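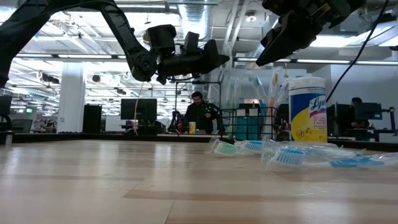
October, records notebook, continued from the page before

9:40. Second release from the Sandine county office arrived in the night, as one big file. It has 587 pages and no index. The first release had 242 pages, also without index, so I begin with making one list for both.

Naming as agreed: release number, page, then type of document (call log, statement, property sheet, dispatch note). Please keep this order, the search in Flarik sorts badly when the type stands first.

11:15. Text recognition finished. Typed statements are good. Handwritten property sheets are poor, the program reads the 7 as 1 in many evidence numbers. I corrected the ones for the warehouse on Gadby Street by hand and marked them with a star. The others are not corrected, so do not quote any evidence number without a look at the scan.

Blacked-out parts: the county covers names of witnesses in release 2, but the same statement in release 1 had the street of one witness still open. I do not copy the street to our list. We should decide together if we tell the county about it. My opinion is yes, and before we publish.

13:30. Lunch, then call logs. The clock of the dispatch system and the clock of the patrol car radio are not the same. For the first call from Gadby Street the dispatch note says 10:52 in the evening and the radio log says 10:54. The difference of two minutes is the same on all calls I checked until now. I write both times in the list and do not choose one.

Still missing: the lab report on the fire at the Mussa depot. The cover letter says it is "included in full" and I have searched by title and by page footer. Maybe it is scanned under another case number. Asked the records desk by email at 14:10.

16:45. No answer from the records desk. List is complete for release 1, and for release 2 up to the property sheets. Tomorrow I continue from the dispatch notes. Backup is on the shared drive, folder Sandine, and the old draft list can be deleted.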